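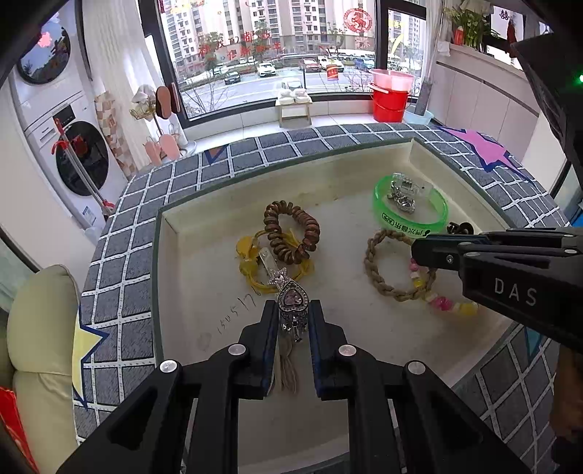 Ticket 504
Status: Closed
Product: Stostby hair clip, silver, star with heart pendant and tassel
Opened by: Annapurna Achari
Handled by: Habibur Biswas, Pladlow Help Desk
Opened: April 5, 2020

Annapurna Achari wrote:

Good morning. I have a problem with the silver hair clip which I bought in your shop for my daughter. It is the one with the star of rhinestones, and the heart with the pink stone hangs under it, and then the beige tassel. The clip closes, but it doesn't stay in the hair. After ten or fifteen minutes it has moved down, and when she runs it falls.

The second problem is the tassel. It catches in everything. We keep her hair things together in a shallow cream tray on the seat of the bay window, and every time I take out the clip, a bracelet or a coil hair tie wants to come with it. Last week I pulled a little and now the ring between the heart and the tassel is open. I can see the gap with my glasses on. I am afraid that the tassel will be lost.

I don't necessarily want a new one. She likes this one. Can it be repaired at home?

Habibur Biswas wrote:

Dear Annapurna, thank you for the clear message. Please answer these, so I can send you the right steps.

Is her hair fine or thick?
Do you put the clip on dry hair, and is there any oil or conditioner in it?
Is the ring only open, or is it also bent to the side?
Do you have small pliers at home?

Annapurna Achari wrote:

Her hair is very fine. It is dry when I put the clip, but we use coconut oil on Sundays, so on Monday there is certainly still some. The ring is only open. I have one pair of pliers, quite big, my husband uses them for the bicycle.

Habibur Biswas wrote:

The oil explains a part of it. Please do the following.

First, wipe the inside of the clip with a cloth and a drop of washing-up liquid in warm water. Keep the water away from the stones, they are glued. Dry it and leave it open for one hour.

Second, make a small base for the clip. Take a thin piece of hair, make one turn with a little elastic, and close the clip over the elastic. The pendant is heavy for fine hair and pulls always on the same place.

For the ring, hold it with the opening up. Do not press it from both sides like a nut, it becomes oval. Push one end forward and the other end back until they meet. Put a bit of tape on the jaws of the pliers or they will scratch the metal.

Annapurna Achari wrote:

I have done the washing. It is better, but it is not good. With the elastic it stayed during the whole breakfast and then during the online class, so I think this is the solution for the house. Outside I didn't try.

The ring I could not do. The pliers are too big and they cover the thing I want to look at. I stopped before I broke something. The tassel is now tied with a thread in a similar colour, not beautiful, but it holds.

Also I want to ask, should the spring be so soft? I compared with the clear plastic clip she has, which is a cheap one, and that one bites more.

Habibur Biswas wrote:

You were right to stop. I asked my colleague Paloma Escobedo from the accessories team about the spring. She says that the Stostby clips from the June delivery of last year have a softer spring than the later ones. If the article card has 3,447 on the back, it is from this delivery. Do you still have the card?

Annapurna Achari wrote:

Yes, it was in the drawer with the guarantee papers. It says 3,447.

Habibur Biswas wrote:

Then we exchange it, no need to send the old one back. The new clip leaves us in 4 days. I put also two spare rings in the envelope, these are a bit wider and you can close them with the fingers.

For the storage: lay the clip with the tassel flat and straight, and the bracelets on the other side of the tray. The coil ties are the worst for catching. If you can keep them in a cup, you will have less trouble, and the bead ones too.

Annapurna Achari wrote:

The envelope has arrived. The new spring is much stronger, my daughter says it is almost too strong, but she has worn it two days and it did not fall. I changed the ring on the old clip also, it took me maybe three tries. Now she wants to wear both.

The coil ties are not in a cup yet. One question more, can the tassel be washed? There is jam on the new one.

Habibur Biswas wrote:

Yes, by hand, cold water and a little soap, only the tassel. Comb it with the fingers when it is wet and hang it until it dries. No hairdryer please.

I close the ticket now. If you answer to this message it opens again.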